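Equipment planning report to the Dunne Fund
October 2024
By Senga Cruickshank

Thank you again for your patience with us over the summer, and for the kind note that came with the second payment. I promised a proper account of where the equipment money stands, so please bear with me, as I do tend to go on a bit when it comes to the Clisside workshop.

When we wrote to you in May, we thought we would be buying a second arm outright. We have since slowed down, and I am glad we did. The Darent quote came in higher than we had allowed for once shipping and the mounting plate were added, and the arm we already have still has plenty of work in it. What wears out is the small stuff – finger pads, screws, cables – and we had hardly budgeted for that at all. So we have moved $1,318 from the new arm line into a spares line, and would like your blessing to keep it there through the winter.

The cloth handling work goes on in the meantime. Soft things are hard on a gripper and hard on the people planning for one, as a fold never sits the same way twice, and the choice of fingers matters more than I understood when I filled out your application.

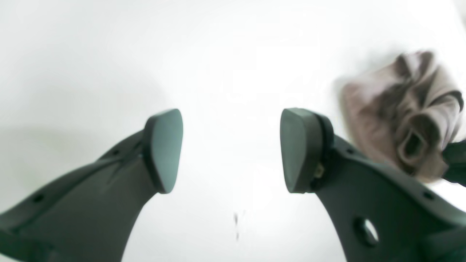

Neston wrote back after reading a draft of this report that the spares line was still too thin, and that we should price a full set of replacement fingers before anyone says the word "arm" again. I took the point. A pair of fingers with pads is $186, and I have asked for a price on 6 pairs to see whether the supplier will come down a little for the larger order.

We also need to settle the service contract. There are 2 on the table, one yearly and one by the visit, and I lean toward paying by the visit while our hours are still modest. If you have other grantees who have tried it either way, I would dearly love to be put in touch with them.

The revised budget sheet will follow under separate cover, along with the Darent quote. Please call me if any of the lines look odd to you.

Clisside Workshop | Contact us | © 2024 | Back to top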